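Hand-held gripper budgeting

Hand-held gripper budgeting is the planning of purchases and running costs for hand-operated gripper tools with built-in cameras, used to record people doing manual tasks so that robots can later be trained on the recordings. The term covers the tools themselves, spare parts, storage, operator wages and the work of checking what was recorded. It is usually treated as a branch of robotics procurement, although many of the costs have little to do with robots.

Background

Teaching a robot arm by remote control requires the arm to be bought, shipped, installed and insured before the first task is recorded. Hand-held tools remove that step. Sellers have made a great deal of this saving, and early budgets often compared the price of a gripper pair with the price of an arm as if the two did the same job. They do not. A buyer who wants a working robot at the end still has to pay for one, and the arm tends to come back into the plan a year later under a different heading.

Equipment

Household work such as folding clothes generally calls for one tool per hand. Budgets are therefore written in pairs, and a single failed unit can idle its partner. The Rinero purchasing guide recommends 2 spare units for each site, a figure that has been criticized as too low for homes far from a repair bench. Units for the left and right hand may be labeled separately, and buyers who order them loose have ended up with uneven stock.
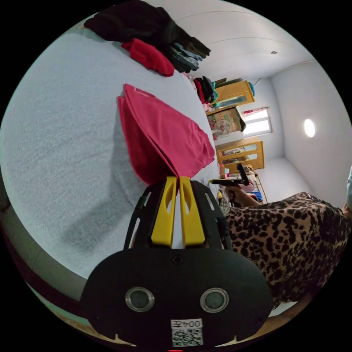
Garment handling on a bed with two hand-held grippers. The nearer unit carries a label reading "004左"; the last character means "left."

Finger parts wear and should be listed as supplies, with their own line. Sellers' quotes frequently leave them out, along with chargers, memory cards and carrying cases. Drokley, a supplier of starter kits, lists these as "optional items," a description its customers have disputed.

Cost per usable recording

The most quoted measure is the cost of one recorded task. It is also the easiest to flatter. A plan that assumes 1,000 recordings in its first month will look cheap on paper, but the sum means little until rejected recordings are taken out. In the Kos pilot, 600 recordings were left from the first 1,000 after review, which raised the real unit cost by two thirds before wages for the reviewers were counted. The pilot's own summary, issued in August, gave only the lower cost.

Soft goods make estimates harder. A shirt can be folded many ways, and reviewers may disagree on which attempts count as finished. Planners who take their rejection rate from rigid objects such as cups or boxes have little ground for doing so.

Rent or buy

Fleko rents tools in pairs and replaces broken units during the term. Renting suits short trials, but contracts with a minimum of 100 operator hours a month can cost more than a purchase if recruiting runs slow — and it often does. Buying leaves the owner with tools that may not match the next version of the software. Neither choice has been shown to be cheaper in general, and the published comparisons come mostly from firms that sell one or the other.

Criticism

Velimir Krasniqi, a writer on equipment purchasing, has argued that most such budgets are built backward from a sum already approved. He advises paying for a small trial in ordinary homes, with the operators who will do the later work, and holding the main order until the rejected recordings have been counted by someone outside the project. Supporters of faster buying reply that the delay has its own price. Few have put a number on it.

See also

Robot leasing
Equipment depreciation
Pilot project
Teleoperation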